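Trilari Simulation Kit: Set-Up Guide
Section 4. Loading and checking the Terkotska counter scene
Revised Thursday, May 1, 2025

4.1 Before you start

The Terkotska scene is a single-arm tabletop workspace with a stone counter, a pedestal-mounted arm and a parallel gripper. It installs as a separate download of 1,104 MB. The runtime from Section 2 must already be in place, and the license file must be in the user folder.

Note: Scenes saved with the October release open in read-only mode. Use Save As to convert them. The original file is left unchanged.

4.2 Loading the scene

1. Start the Trilari launcher and select Scenes > Add.
2. Choose the Terkotska package and wait for the progress bar to close. Do not open a second scene during this step.
3. Select the object library. The standard library holds 84 objects. If you have bought the Nyitrai add-on, its objects appear under a separate heading.
4. Set the layout seed. The same seed gives the same placement of loose items every time. The default is 805.
5. Press Load. The arm moves to its home pose and the status field changes to READY.

Caution: Changing the seed while an episode is recording ends the episode and discards the unsaved part.

4.3 Checking the gripper view

The gripper view is attached to the last link of the arm and moves with it. Both fingers should stay in view at the bottom of the window. Items near the fingers will partly hide one another, as they would on a real counter, and the renderer makes no correction for this.

1. Open View > Gripper.
2. Jog the arm down over the counter in slow mode until loose items lie between or next to the fingers.
3. Open and close the fingers once with no contact. The two fingers should travel the same distance.
4. Rotate the wrist in both directions. The fingers must hold their place in the window while the counter turns behind them.
5. If the fingers drift in the window, the view is attached to the wrong link. Go to Rig > Attach and select the tool flange.

Raised lettering on the counter is a collision object. The fingers will stop against it.

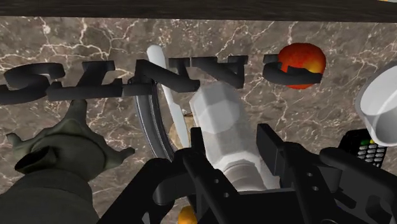 Reader comment, Irén Szűcs: Step 5 didn't fix the drift for me until I reloaded the scene. Attach only seems to take effect on the next load, at least with the Sernton gripper profile. Could the manual say so? I spent most of an afternoon changing link names that were right the first time.

Reply from Trilari Documentation: Confirmed for the Sernton profile. Reload the scene after any change under Rig > Attach. The other profiles update at once. The step will be reworded in the next revision.

4.4 Checking the arm and pedestal

The pedestal is a fixed body and stands apart from the counter. Keep the gap between them. If the pedestal is moved until it touches the counter, the solver treats the pair as one body and contact forces near that edge are no longer reliable.

1. Open View > Side.
2. Select the pedestal and read its offset in the Properties panel. The value must be greater than zero.
3. Bring the gripper close to the counter surface beside the largest fixture. In the standard layout this is the samovar.
4. Watch the clearance field. It turns amber when any link comes within the warning distance and red on contact.
5. Raise the arm before turning the base joint.

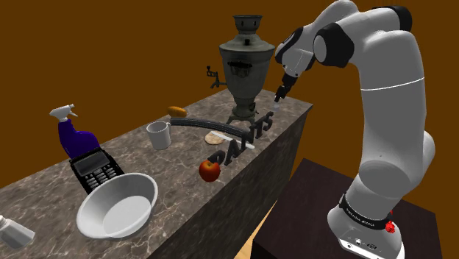
Clearance is measured to the collision mesh, and the visible surface may differ slightly. Thin parts such as handles and spigots use a simplified mesh that is a little larger than the drawn shape. To show it, press M. To use the full mesh, set Detail to High, but expect a slower step rate.

Caution: Do not set Detail to High for the whole library. Load time goes up sharply, and machines with less memory may stop responding. Set it per object.

4.5 Checking the room view

The room view is used for recording the arm together with its background. It can be placed anywhere outside the arm's reach. Large fixtures between the view and the arm will block part of it, and the gripper may be out of sight for part of an episode. Where a task needs the gripper visible at all times, record the side view as well.

1. Open View > Room.
2. Drag the view marker to the required position and press Lock.
3. Confirm that the arm base can be seen.
4. Under Output, tick each view to be recorded. Up to seven views can run together.
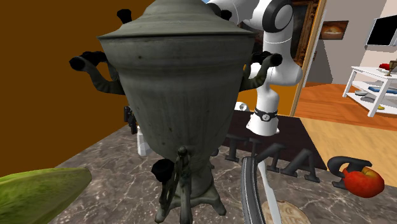

All ticked views share one clock. If one view falls behind, the others wait for it and the episode plays slower than real time on screen. The saved files are not affected.

Wall pictures, furniture and other background items have no collision mesh by default. They can be switched off under Scene > Background to save memory.

4.6 Saving the set-up

1. Move the arm to its home pose.
2. Select File > Save Layout. The layout stores the seed, view positions and gripper profile.
3. Close the scene and load it again. Compare the seed and gripper profile with your notes before recording.

For calibration of the fingers, continue with Section 5.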